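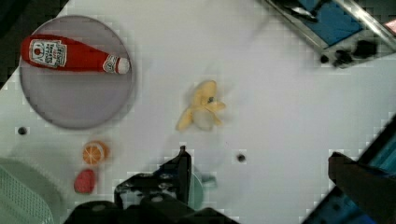

What did the grant pay for in this reporting period?

The grant paid for the purchase and replacement of practice food and tableware, for staff time to deliver the table and tidying sessions at both sites, and for the storage shelving that was carried over from the previous period.

Dunmore Table Skills Program
Interim progress report to the Makport Fund
Submitted by Carol Gosling, Program Manager
September 2018

1. Purpose of this report

This report covers the second period of the award. It describes the work delivered at the Dunmore and Gretitz sites, the condition and use of the materials bought with grant funds, changes made to the session plan, and the work scheduled for the remainder of the award. The financial statement is sent separately and is not repeated here, except where an item of spending needs explanation.

2. Background

The program provides small-group practice in everyday kitchen and table tasks for adults returning home after a long hospital stay. Participants are referred by their occupational therapist. Sessions take place at a plain table with practice food, plates, bottles and baskets, so that the same task can be repeated as many times as a participant wishes without waste or mess. Work with real food is introduced in the later sessions, in the training kitchen at Dunmore.

The original application proposed three strands: setting out a meal, clearing a table, and putting groceries away. All three are now running. The third strand started later than planned, as explained in Section 6.

3. Participation

A total of 69 participants attended at least one session in the period. Attendances across the 2 sites came to 641. Dunmore accounts for the larger share, as it did in the first period, and Gretitz has grown steadily now that it has an afternoon slot.

Most participants complete the full course. Where a participant left early, the usual cause was a move to another area or a return to hospital. Three people asked to repeat the course and were given places when these became free.

4. Session content

Clearing the table. This remains the strand most requested by referring therapists. The table is laid out in a deliberately untidy way before participants arrive. A ketchup bottle may be lying across a plate where food should be, with a banana, an orange slice and other small items spread over the table and a basket placed near one corner. The participant decides what should be moved first and where each thing should go. Staff do not give an order of work unless asked.

We have learned that the bottle on the plate is a useful starting problem. A bottle lying on its side needs a different grip from one standing up, and a plate with a raised rim makes it a little harder to get the fingers underneath. Some participants lift the bottle with one hand and set it upright in a single movement. Others prefer to steady the plate first. Both approaches are accepted, and the therapist's notes record which one was used so that progress can be compared with the same person's earlier attempts.

The fruit presents other difficulties. The toy banana in the present set is made partly peeled, with the peel spread out in several directions, and can be picked up by the body or by a flap of peel. The orange slice is round and can be awkward to lift from a smooth surface. Participants who have reduced feeling in their fingertips often slide a piece of this kind to the table edge before lifting it, and staff now demonstrate this method in the second session.

Setting out a meal. Participants are given a short spoken request, such as putting fruit on the plate and leaving the ketchup beside it. The request is made longer as the course goes on. In the first period we used printed cards for this exercise. Several participants found the print too small, and two therapists pointed out that reading and handling were being tested together. The cards are now kept for participants whose goals include reading. Everyone else receives the request aloud and may ask for it again.

Putting groceries away. Items are taken from a shopping bag and sorted into baskets and onto shelves. The exercise is carried out standing where possible, with a chair within reach. Shelf positions are set by the therapist to suit each participant's reach and balance.

5. Materials and equipment

The practice set now contains 300 items, divided between the sites. It is made up of food pieces, plates, bottles and containers. The set was chosen to give a spread of shapes and sizes within reach of one table.

Plates. Gray plates are now used for the clearing and setting exercises. The white plates bought in the first period were difficult to pick out on a white tabletop for participants with low vision, and a member of the therapy team recommended a change. The white plates have been moved to the training kitchen, where the counters are dark.

Bottles. Sauce bottles with a label and a cap in a contrasting color have been the most practical. Participants identify them quickly, and the cap shows which end is which when the bottle is lying down. Bottles in a single plain color have been withdrawn from the first two sessions and are brought in later as a harder variation.

Food pieces. The fruit receives the heaviest use. Small pieces are lost more often than large ones, usually inside bags or beneath furniture, and a replacement order for small fruit was placed during the period. Pieces are washed at the end of each session day and laid out to dry overnight. Any piece with a split or a sharp seam is discarded.

Baskets. Light plastic baskets with openwork sides have replaced the solid tubs. They are easier to lift by the rim and dry faster after washing. One drawback is that very small items can catch in the sides, and participants are advised to tip the basket gently when emptying it.

Tabletops. White surfaces have been kept for the basic exercises. They are simple to wipe down, and the brighter pieces of food show up well against them. For advanced work, Gretitz has tried a patterned cloth, which makes small items much harder to find. The cloth will be adopted at Dunmore in the next period.

Shelving. The shelving units from Drilar were delivered in the period and assembled by the supplier. One unit arrived with the wrong brackets and was exchanged at no cost to the grant.

6. Delays and changes to the plan

The grocery strand was due to begin at the start of the period and was held back until the shelving was in place. Sessions already booked under this strand were used for additional clearing practice. No participant lost a place as a result.

The length of each session has been reduced from the figure in the original application. Therapists reported that concentration dropped sharply toward the end and that participants who were tired tended to rush the final clearing task. The time saved is now used for a short individual review after the group work. This change was agreed with the Fund's grants officer before it was introduced.

Storage of the practice set at Gretitz is still unsatisfactory. The cupboard is shared with other users of the building, and pieces have been found mixed with unrelated supplies. A lockable cabinet has been priced and can be met from the existing equipment line. The Fund's approval is requested in Section 9.

7. Outcomes to date

Therapists score each participant at the first and last session on four measures: grip, reach, sequence of work, and confidence. The scores for this period are still being entered, and a full table will be provided with the final report. Early returns suggest that sequence of work shows the clearest gain. Changes in grip are smaller and vary a good deal from person to person, in keeping with what the therapists expected at the outset.

Comments from participants are collected on a short form. Several described clearing their own table at home for the first time since their hospital stay. One wrote that she had stopped leaving the breakfast things for her son to deal with. A smaller number said that the play food felt childish at first. Staff now explain the reason for using it during the introductory visit, and the real-food session has been brought forward by one week for those who ask.

8. Work planned for the next period

The patterned cloth exercise will be introduced at Dunmore in October, together with a new clearing layout in which the basket is placed on the participant's weaker side. Gretitz will run its first evening group, subject to room availability. Training for two additional session leaders has been booked, and both will observe a complete course before leading a group.

The replacement fruit is expected early in the period. Spare plates will be ordered at the same time to save on delivery.

9. Decisions requested

The Fund is asked to approve the purchase of a lockable storage cabinet for Gretitz from the existing equipment line, and to confirm that the revised session length may continue to the end of the award.

Inquiries about this report should be directed to Carol Gosling at the Dunmore office.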